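Belkadi Hardwax Oil, Clear Satin
Item 2438
Made by Belkadi, sold by Stasovley Finishing Supply, Zikville

In stock. Usually ships in two working days.

Belkadi Hardwax Oil is a wipe-on finish for indoor furniture, shelves, desks and stair treads. It soaks into the top of the wood and cures to a low satin. Two thin coats are enough for most furniture. Kitchen tables and desks that get daily use should have a third.

The clear version adds very little color. On maple, birch and ash you will see a slight warming in the first week and not much after that. On oak and walnut the change is stronger, about what you would get by wiping the board with a damp cloth. If you want pale wood to stay as pale as possible, use Belkadi Natural instead, which has a small amount of white pigment in it. Do not use Natural on walnut or cherry. It leaves a gray cast in the pores.

Preparing the surface

Sand to 150 grit and stop there. Finer paper closes the surface and the oil will sit on top and stay tacky. On veneer, sand by hand with a flat block and check your progress often, especially near the edges. Old varnish or lacquer has to come off completely. Vacuum the piece and wipe it with a dry lint-free cloth. Tack cloths leave a residue that shows up as dull spots.
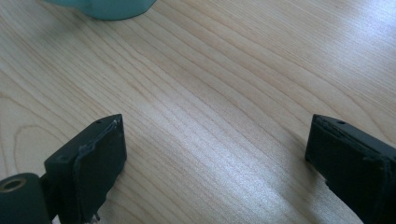

Stir the can well, right down to the bottom, before you pour any out. The matting agent settles in storage, and an unstirred can will give you a glossy first coat and a chalky last one. Do not shake it.

Applying

Put a small amount on a white nylon pad and work it in along the grain. Wait 14 minutes, then wipe off everything that has not soaked in, using clean cotton. The surface should feel almost dry to the hand when you are done. Let it stand overnight before the next coat. Full cure takes three weeks at room temperature. Keep water and hot dishes off until then.

Rags soaked with this oil can catch fire on their own. Lay them flat outdoors to dry or put them in a metal can filled with water and close the lid.

Care and repair

Wash with a damp cloth and mild soap. Worn areas can be sanded lightly and oiled again without stripping the whole top. Feather the new oil out past the sanded area.

Details

Sheen: satin
Can size: 300 ml
Coverage: depends on species and sanding; test on scrap first
Cleanup: mineral spirits
Storage: above freezing, lid closed tight
Indoor use only

Also needed: white nylon pads (item 713), cotton wiping cloths

Shipping note

Oil finishes go by ground only. We do not ship this item to Prustutau from December until the end of winter, as the trucks on that route are not heated and the oil goes lumpy if it freezes. Store pickup in Zikville is available all year.

Opened cans cannot be returned.

Page updated February 11, 2018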